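Forum Hygiene und Infektionsschutz > Statistik und Meldewesen

Positivrate und Sieben-Tage-Inzidenz aus Abwasserdaten und Sentinelproben: Wie gehe ich mit unterschiedlichen Nennern um?

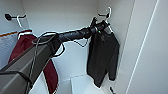 Erstellt von pegelstand_nord am 7.5.26

Ich betreue für einen kleinen Verbund aus Arztpraxen und Pflegeeinrichtungen eine Wochenauswertung zu akuten Atemwegsinfektionen. Erfasst werden Influenza A/B, RSV und SARS-CoV-2. Die Auswertung geht als zweiseitiges PDF an die Einrichtungen und dient dort als Grundlage für die Entscheidung, ob in der Pflege wieder Maske getragen wird und ob Besuchsregelungen angepasst werden.

Bisher habe ich drei Größen nebeneinander dargestellt:

- Positivrate der Sentinelproben (positive Proben / untersuchte Proben je Kalenderwoche)
- gemeldete Fälle je 100.000 Einwohner, gleitend über sieben Tage
- Viruslast im Abwasser der Kläranlage Gistville, Genkopien pro Liter, logarithmisch

Seit der Umstellung auf den neuen Probenplan passen die Kurven nicht mehr zusammen. Die Positivrate ist innerhalb von zwei Wochen deutlich gestiegen, die gemeldeten Fälle sind gefallen, das Abwassersignal ist praktisch unverändert. Die Einsender schicken jetzt nur noch Proben von Patienten mit Fieber und Husten, vorher reichte eines von beiden. Außerdem ist die Praxis in Mogensen ausgeschieden, die früher einen großen Teil der Kinderproben geliefert hat.

Zum Umfang: In der gesamten Saison sind 1101 Proben eingegangen. In der letzten ausgewerteten Woche waren es fast 30, davon 15 aus einer einzigen Einrichtung, in der zu diesem Zeitpunkt ein Ausbruch lief.

Meine Fragen:

Darf ich die Positivrate vor und nach der Umstellung in einer Kurve zeigen? Falls nein, wie stellt man den Bruch üblicherweise dar?

Sollen die Ausbruchsproben im Nenner bleiben? Sie wurden regulär eingesandt, formal spricht nichts dagegen.

Gibt es eine vertretbare Art, die drei Größen zu einem einzigen Index zusammenzufassen? Die Einrichtungsleitungen wünschen sich eine Ampel.

Gerechnet wird derzeit in einer Tabellenkalkulation, der Import der Labordaten läuft über Vilow. R ist vorhanden, aber nicht für alle Beteiligten.

siebtagemittel

Der Reihe nach.

Durchgehende Kurve: nein. Mit der Änderung der Einschlusskriterien misst du eine andere Größe. Wer nur noch Patienten mit Fieber und Husten beprobt, erhöht die Vortestwahrscheinlichkeit, und die Positivrate steigt auch bei konstanter Krankheitslast. Richtung und ungefähres Ausmaß lassen sich abschätzen, sofern in den Einsendescheinen die Symptome einzeln erfasst waren. Dann kannst du die alten Daten nachträglich auf das neue Kriterium einschränken und bekommst eine rückwirkend vergleichbare Reihe. Der Preis ist ein kleinerer Nenner und damit ein breiteres Konfidenzintervall. Prüfe vorher, wie vollständig die Symptomfelder ausgefüllt sind. Leere Felder als "nein" zu werten ist ein verbreiteter Fehler und verzerrt die Reihe in genau die Richtung, die du korrigieren willst.

Falls die Symptome nicht einzeln vorliegen: Linie unterbrechen, senkrechte Markierung an der Umstellungswoche, Hinweis direkt im Diagramm. Eine Fußnote wird in einem zweiseitigen PDF überlesen. Die beiden Abschnitte sollten auch nicht dieselbe Farbe haben, sonst verbindet das Auge sie wieder.

Der Wegfall von Mogensen ist ein zweiter, davon unabhängiger Effekt. RSV und Influenza B treten bei Kindern in anderer Häufigkeit auf als bei Erwachsenen, die Erregerverteilung verschiebt sich also allein durch die Altersstruktur. Mindestlösung: nach Altersgruppen stratifizieren und nur die Gruppen vergleichen, die in beiden Zeiträumen ausreichend besetzt sind. Bessere Lösung: direkte Standardisierung auf eine feste Altersverteilung, etwa die der Bevölkerung im Einzugsgebiet. Bei deinen Wochenzahlen wird das instabil, weil einzelne Kinderproben dann ein sehr hohes Gewicht bekommen. Ich würde auf Zwei- oder Vierwochenfenster gehen.

Ausbruchsproben: getrennt ausweisen und aus der Sentinelrate herausnehmen. Die Sentinelrate soll die Lage in der Bevölkerung schätzen und setzt voraus, dass die Proben annähernd unabhängig voneinander sind. Proben aus einem laufenden Ausbruch sind es nicht. Wenn in der Woche die Hälfte der Proben oder mehr aus einem Haus stammt, beschreibt der Wert im Wesentlichen dieses Haus. Das Konfidenzintervall nach Wilson oder Clopper-Pearson ist in diesem Fall ebenfalls zu schmal, beide Verfahren kennen die Clusterung nicht. Im Bericht reicht eine Zeile: Zahl der ausgeschlossenen Proben, Grund. Wichtig ist, dass die Ausschlussregel vorab festgelegt und rückwirkend auf die ganze Saison angewendet wird. Wenn man erst ausschließt, sobald ein Wert auffällt, ist die Reihe wertlos.

Zum Rest der Woche: Was nach dem Ausschluss übrig bleibt, würde ich nicht mehr als Prozentwert mit Nachkommastelle drucken. Absolute Zahlen und Intervall, mehr gibt der Umfang nicht her.

Index: davon rate ich ab. Die drei Größen haben unterschiedliche Verzögerungen und unterschiedliche Fehlerquellen. Das Abwassersignal hängt an Durchfluss und Niederschlag, die Meldefälle am Testverhalten, die Positivrate an den Einschlusskriterien. In einem gewichteten Mittel sieht man nicht mehr, welche Komponente sich bewegt hat, und die Gewichte sind frei gewählt. Wenn eine Ampel unbedingt sein muss, dann regelbasiert: Stufe erhöhen, wenn mindestens zwei der drei Signale über zwei aufeinanderfolgende Wochen steigen. Das ist grob, aber jeder kann es nachrechnen. Eine niedrigere Stufe sollte an strengere Bedingungen geknüpft sein als eine höhere, sonst springt die Anzeige.

Noch ein Punkt zum Abwasser: Du schreibst Genkopien pro Liter. Ist das auf den Trockenwetterzufluss normiert? Ohne Durchflusskorrektur sinkt die Konzentration nach Starkregen durch Verdünnung, und ein flacher Verlauf kann einen Anstieg verdecken.

labor_west

Positivrate kannst du meiner Meinung nach weglassen. Die Meldezahlen sind amtlich, alles andere ist Spielerei. Wir nehmen seit Jahren nur die Inzidenz und fahren gut damit. Für die Ampel einfach zwei Schwellen festlegen, fertig.

Kommentar von siebtagemittel:
Bei Erregern mit stark schwankendem Testverhalten ist die Meldeinzidenz für sich genommen die schwächste der drei Größen. Sie kann sinken, weil weniger getestet wird. Genau diese Konstellation liegt oben möglicherweise vor: Rate steigt, Fälle fallen, Abwasser stabil. Dazu kommt der Meldeverzug, der die jüngsten Tage systematisch zu niedrig erscheinen lässt.

Kommentar von labor_west:
Der Verzug ist bei uns kein Thema, die Daten kommen elektronisch.

wernard_k

Ergänzend zur ersten Antwort, nur zur technischen Umsetzung.

Wir hatten beim Import aus Vilow das Problem, dass das Feld für das Entnahmedatum bei Nachmeldungen mit dem Eingangsdatum überschrieben wird. Dadurch landen Proben in der falschen Kalenderwoche. Bei kleinen Wochenzahlen reicht das für sichtbare Sprünge. Kontrolle: Differenz aus Eingang und Entnahme bilden und auszählen, wie oft genau null herauskommt. Ein auffällig hoher Anteil spricht für den Fehler. In der Exportmaske lässt sich das ursprüngliche Entnahmedatum als eigene Spalte zuschalten.

Für das Wilson-Intervall braucht man kein R, die Formel passt in eine Zelle. Mit x positiven von n Proben, p = x/n und z = 1,96:

Mitte = (p + z²/(2n)) / (1 + z²/n)
Halbe Breite = z / (1 + z²/n) * Wurzel(p(1-p)/n + z²/(4n²))

Untere Grenze ist Mitte minus halbe Breite, obere entsprechend. Bei n = 0 muss die Zelle leer bleiben, sonst zeichnet das Diagramm eine Null ein.

Die Zuordnung zur Kalenderwoche bitte nach ISO 8601 rechnen. Die Standardfunktion der meisten Tabellenprogramme zählt ohne Zusatzparameter anders, und zum Jahreswechsel verschiebt sich dann die halbe Saison.

Dubletten ebenfalls prüfen. Wird ein Patient innerhalb derselben Krankheitsepisode zweimal beprobt, zählt bei uns nur die erste Probe. Als Abstand für eine neue Episode haben wir vier Wochen festgelegt, das ist eine Konvention und gehört in den Methodenteil.

Nachtrag von pegelstand_nord

Danke. Die Symptome liegen einzeln vor, allerdings erst ab Saisonmitte durchgängig. Ich rechne die Reihe ab dort auf das neue Kriterium zurück und lasse den Zeitraum davor als eigenen Abschnitt stehen. Ausbruchsproben kommen in eine separate Tabelle, die Regel dafür steht jetzt im Methodenteil.

Das Abwasser ist nicht durchflusskorrigiert. Die Tageszuflüsse habe ich bei der Kläranlage angefragt, sie sollen bis Juni rückwirkend geliefert werden. Bis dahin steht an der Kurve "nicht normiert".

Der Datumsfehler ist bei mir ebenfalls vorhanden. Betroffen sind vor allem die Nachmeldungen aus den Pflegeeinrichtungen.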